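ホーム | 暮らしのヒント | 台所 | 工具と修理 | 書類と防犯 | お問い合わせ

家庭の書類とパスワードの片づけ方

個人情報の漏えいというと会社や役所の話に聞こえますが、家の中の紙やメモから番号が知られることもあります。台所の引き出しや玄関の棚でできる範囲の手順をまとめました。

郵便物は開けた日に分ける
請求書、明細、広告の三つに分けます。広告でも、宛名のほかに会員番号や申込用のコードが印刷されているものがあるので、封筒ごと捨てずに中を一度見てください。透明な窓のついた封筒は、窓のフィルムを外してから紙と別に出します。

明細書の保管
公共料金の明細は、口座の引き落としと照らし合わせたら処分してかまいません。税金や保険の書類は、それぞれ決められた保管期間を確かめ、封筒の表に処分してよい年を鉛筆で書いておきます。厚さが50ミリを超えたファイルは中身を見直します。

シュレッダーの手入れ
家庭用のものは続けて使うと熱を持ちます。説明書にある連続使用時間を守り、止まったら蓋を開けて冷まします。刃の油は専用のものを使い、食用油は使いません。ホチキスの針は、対応と書かれた機種でも外したほうが刃が長持ちします。紙くずは生ごみの水切り後の袋に混ぜて出すと、拾い集めにくくなります。 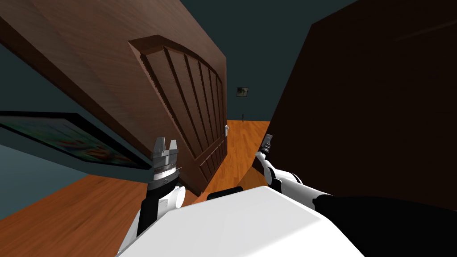 Nendstead住まいの手入れ係

パスワードの控え
紙に書くこと自体は悪くありません。困るのは、画面の横や冷蔵庫の扉に貼ることです。小さな手帳を一冊決め、銀行と買い物とメールを別のページに書き、本棚ではなく鍵のかかる引き出しに入れます。手帳にはサービス名をそのまま書かず、家族だけがわかる呼び方にします。同じパスワードの使い回しは、まずメールのものからやめてください。ほかのサービスの再設定がメールに届くためです。

古い端末を手放すとき
写真と連絡先を移し、各サービスからログアウトしたうえで初期化します。SIMカードとメモリーカードは抜き取ります。電源の入らないパソコンは、記憶装置を外して別に処分します。外し方がわからない場合は、データ消去に対応した回収窓口に頼みます。電池の膨らんだものは分解しないこと。

身に覚えのない請求を見つけたら
1. 明細の該当する行に印をつけ、日付と金額を書き写す。
2. カードの裏面にある番号に電話する。届いたメールに書かれた番号にはかけない。
3. カードを止め、再発行を頼む。
4. 応対した人の名前と時刻を控える。

当係のFatima Motaungの家では、見慣れない店名で700円と1,638円の引き落としがあり、問い合わせたところ、どちらも本人の覚えのない利用でした。少額でも見過ごさずに電話してください。家計簿の備考欄に店の正式名を書いておくと、次の月から照合が早くなります。

次回は6月に、工具箱の錆取りを取り上げます。

お問い合わせ:Nendstead住まいの手入れ係 | 無断転載を禁じます | ページの先頭へ戻る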